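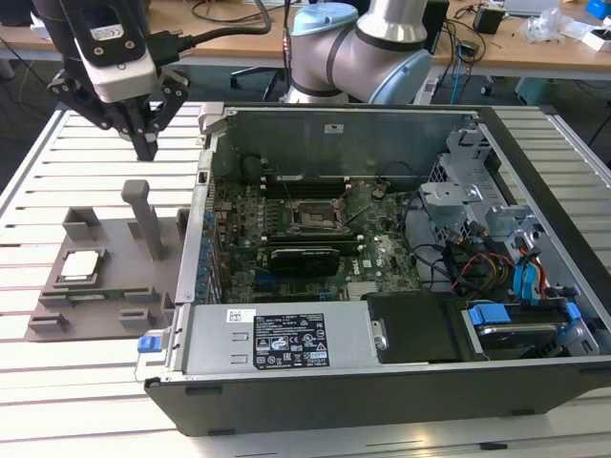

Plindetti Bench Cell, two-arm

For shops that take old desktops apart and put good parts back in them, and would like their people to stop doing it four hundred screws deep into a bad mood.

The cell handles the fiddly middle of the job: processors, memory, small parts that live in a fixture until they're wanted. Your technician opens the case, lays it on its side and goes to do something that needs a brain.
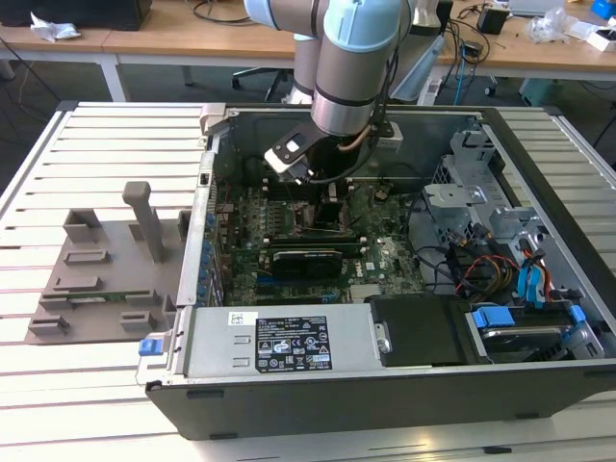 It will not replace your technician. We've met buyers who hoped it would, and they were disappointed in April and rehiring by summer. At Michailidis, where a cell works through more than 300 desktops a month, the refurb crew stayed the same size and the job changed. Neelam Tiwari used to seat memory all day. Now she decides which machines deserve any -- and she argues with the cell about bent pins, which she usually wins.

What staff tend to ask first:
Is it faster than me? On a good day, no. It doesn't have bad days, though, or lunch.
Who fixes it? You do, after our two-day course with Riaan Engelbrecht. Bring coffee.

Supplied with: slatted aluminum worktable, two arms, printed fixture plate
Extra fixture plates: 62 dollars each
Warranty: 52 weeks, or 3,000 hours of running

Orders and site visits: ask for Despina Balaskas in sales.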